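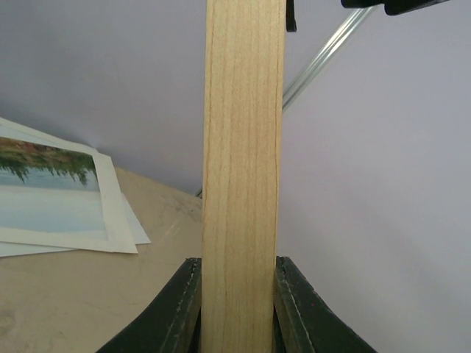

*Department of Hospitality and Retail Studies, Zorkthorpe*

**Figure 1.** Strip of light-colored wood between gripper fingers.

## 4. Results: the first summer of a second location

### 4.1 Where the customers came from

The first question we brought to the Clesov data was a simple one. When a small restaurant with a loyal following opens a second location across town, does it find new customers, or does it mostly move the old ones to a different counter? The owners expected the second. Leif Kragh, who runs the original downtown kitchen, told us in June that he would be happy to break even on regulars. We are delighted to report that the picture is much brighter than that.

Of the 641 customers who filled out a card at the new counter, 474 had never eaten at the downtown Clesov. This is a striking result for a restaurant whose name was already well known, and it held up when we set aside cards from the opening weekend, which drew a lot of curious people with coupons. Most of the newcomers lived or worked on the east side and had driven past the downtown location for years without stopping. The reason they gave again and again was parking. Food came second, and price hardly came up at all.

Customers who already knew the downtown kitchen behaved in a way we hadn't predicted. Very few of them switched. They used the new counter for weekday lunch and kept going downtown for dinner, so that the two locations ended up sharing one customer across the week. Marcelino Cordero, who collected the cards, began to recognize faces from both places and added a note to the coding sheet for "both, same week." We kept his category in the final tables because it turned out to be so useful, and we would add it to any future version of the card from the first day.

### 4.2 Menu size and waiting time

The new location opened with a short menu: sandwiches, two soups, fries, and one dessert. The downtown kitchen offers a full list, including the baked dishes that made its name. We had worried that returning customers would complain about missing favorites, and some did. The baked peppers alone filled most of a page of comments! Still, satisfaction with the menu was high in both groups, and the newcomers, with nothing to compare it to, rarely described it as short.

Waiting time is where the small menu really paid off. Orders moved through the line quickly even at noon, when the office park across the road empties out. Several customers wrote that they could order, eat, and be back at their desks without rushing – exactly the kind of visit the downtown kitchen has never been able to offer.
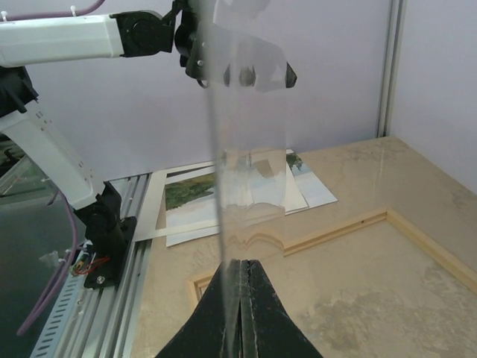
The line did slow down on rainy days, when people who would have eaten outside stayed at the inside tables and the path to the register got crowded. Inmaculada Arrieta's floor observations were a great help on this point. She found that the delay began at the pickup shelf, well after the order was placed, and that customers blamed the cooks for it anyway. Moving the shelf to the side wall shortened the line within days, and complaints about the kitchen dropped along with it. We find this small episode fascinating, and we return to it in Section 5.

### 4.3 Effects on the neighbors

A common fear when a known name moves into a shopping center is that the businesses already there will lose out. The closest competitor in our case is Zirow, a coffee and pastry shop three doors down. Zohreh Vahidi interviewed its manager, Iñaki Cifuentes, before the opening and again at the end of the summer. He described a slower first week, followed by a steady rise in afternoon sales as lunch customers walked over for coffee. Clesov sells no espresso drinks, and its single dessert is a rice pudding that competes with very little on the Zirow shelf.

We want to be careful with this finding. It rests on interviews with one manager, and Zirow did not share its sales records with us. A sandwich shop with a good espresso machine might have produced a very different summer. Even so, the interviews fit well with the comment cards, where customers often named both shops as part of the same trip.

The owners are now looking at a third site, in Toledo, where the Clesov name is unknown. That opening would make a wonderful comparison case: there would be no regulars to share, and the short menu would have to stand by itself. We have asked to place the same cards at the counter from opening day, with the question on parking moved to the front.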